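Stusex student robotics project, summer thread. Task this term is kit sorting: two arms, one table, parts moved between trays by type.

Rhona Shearer wrote the task sheet. Pipe fittings go from one red tray to the other, one at a time, keeping the two-by-three layout. Electrical parts stay in the green tray until the fittings run clean.

Scoring is per episode. A drop ends it. A fitting set down on its handle counts as half. Time limit is 200 seconds, and we log 30 episodes per operator before anyone trains a policy. 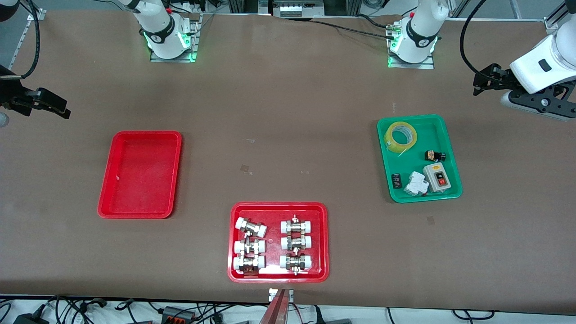
Last changed: July 21, 2025

Start state for the fittings task. Six in the near tray, far tray empty, white caps left and right. The brass center is the preferred grasp point - the caps are smooth and the fingers slide.

Solange Miranda rewrote the reset script so both arms go home before the next episode opens. Saves 14 seconds per run. The old version from January homed them in sequence.

Open issue: the right arm overshoots on approach when the target is tilted. Lowering the speed limit helped on 4 of the bad cases. The rest look like calibration.

Next is the green tray. The tape roll goes first, then the breaker. The push-button box is last - widest part, and the gripper opening is tight.

Logs go in the Lollden folder, named by operator and run number.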